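Research | Automation & Labs
2019-12-15
Print | E-mail this story
29 shares | 2 comments

Cinedska Reports Results of Cabinet Storage Study

The Cinedska institute has released results from a study of how a two-armed robot handles office files in a cabinet with hinged doors. The method, named Dedimar, combines views from the head of the robot with close views from its wrists. 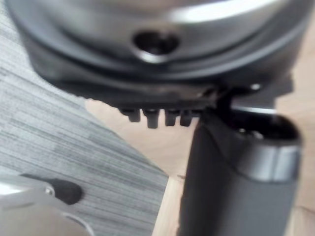

Wrist views are often blurred or filled by nearby parts, and many earlier methods discarded them. Dedimar keeps them and gives each one a weight at every step of the motion.
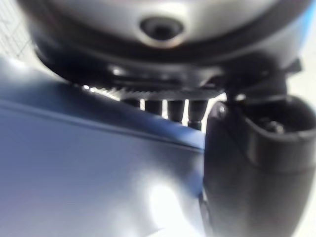 A wrist camera view from the study, with four dark pegs below a toothed ring.

In 50 trials, the robot completed the task 40 times using both kinds of view. With the head view alone, it completed 29.

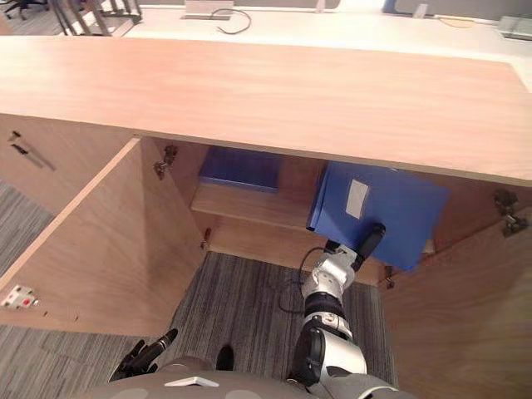 Next Steps

"The shelf sits under the desktop, and the head camera loses part of it in shadow," said Nosipho Makhubela, who led the study. "The wrist views help with that - even the poor ones."
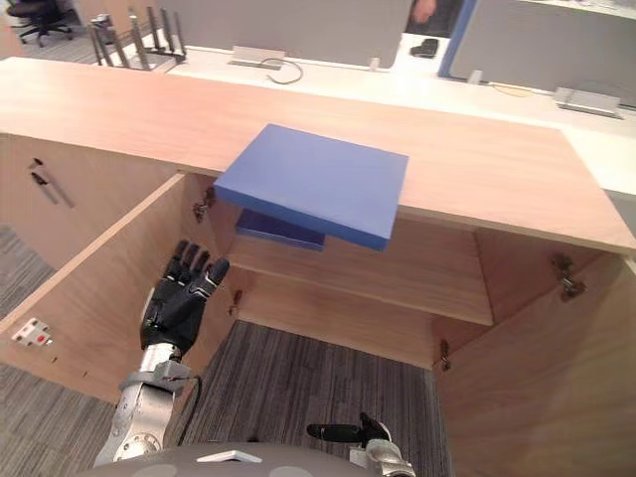

Further trials with the Riltevetti group are planned for February and will cover drawers and sliding doors. The full report is available from the institute on request.

Tags: robotics, research methods, office automation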